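Brerkemeck Questions the Case for the Ten-Pillow Bed
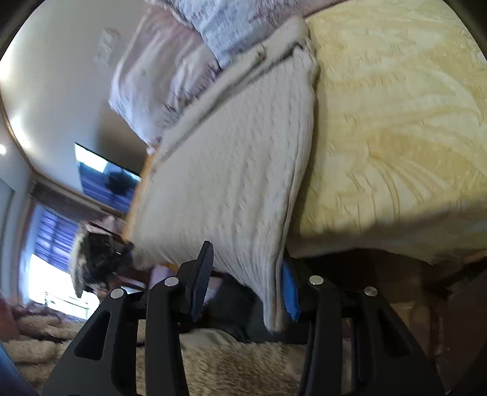 Brerkemeck, the bedding shop on Riviere Street, will hold a February open house on a subject the trade tends to avoid: how much of what is sold for a bed ever gets slept on. The shop asked 487 customers what they do with their decorative pillows at night, and 97 said they go straight on the floor. Knobby textured covers like the one on the large white pillow look good in a catalog. We doubt many people want that pattern pressed into a cheek at 3 a.m. A quilted spread with swirling scrolls and a shaggy beige throw may be perfectly nice things, but each has to be moved, folded or shaken out by someone.

The home trade calls this "layering." Sales staff at other stores have told our customers that a bed is unfinished without it. We have seen no evidence for that claim, and we say so as a shop that stocks throws.

Visitors may bring one pillow cover from home and compare it with plain cotton from the Kuvari and Sarnanex lines. Both makers say their covers hold up through 60 washes. Brerkemeck has so far put them through 20 and will report the rest when it has them.

Admission is free. Doors open at 10 a.m. Nothing will be on sale that day.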